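Masking the gripper out of a wrist camera view in Panden

Updated 17 Sep 2026

A wrist camera always sees some of the gripper it is mounted next to. If you run color or blob segmentation on the raw image, the fingers and their shadows come back as objects, and the planner will try to avoid them or pick them up. This page shows how to build a static mask in Panden and load it in the Kilano planner.

You need Panden 9 or later, a calibrated wrist camera, and a matte work surface with even lighting. If you have not done the calibration, do that first. The mask is stored in image coordinates and has to be rebuilt any time the camera is moved.

Step 1. Record the background

Clear the surface and open the gripper to its full width. Move the arm to your scan pose and run:

panden record --topic wrist --count 500 --out bg

Then move the arm through a few more poses at the same height and record again into the same folder. The fingers stay put in the image while the surface moves behind them, and the tool uses that difference to find them.

Step 2. Build the mask

panden mask build bg --grow 32

The grow value pads the mask by that many pixels. Low values leave a thin outline around shiny parts such as screw heads. High values eat into the space between the fingers, where you need to see the object just before the grasp. Start at 32 and go down if your fingers are narrow.

If you use more than one opening width while scanning, build one mask per width. Bayram style parallel jaws need at least open and half open.

Step 3. Check it against a real view

Put a part and the drop bin back on the surface, return to the scan pose, and run panden mask show. Everything black at the bottom of the raw view should be covered in the overlay. 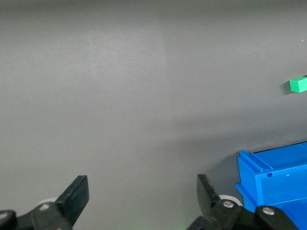 Raw wrist view before masking, gripper open. Green block and blue bin at right, both only partly in view.

Objects that touch the image border are dropped by default. For a block like this one, set keep_border to true so the planner gets a partial detection and can move the camera to the right before it commits to a grasp.

A bin that overlaps the gripper in the image will lose the overlapped part. Use the bin's known position from the cell file and do not fit it from the mask output.

Step 4. Load it in Kilano

Add these lines to perception.yaml:

mask: bg/mask_open.png
keep_border: true
min_area: 1000

Restart the perception node. Cliko users should also clear the cached mask, or the old one will be loaded again.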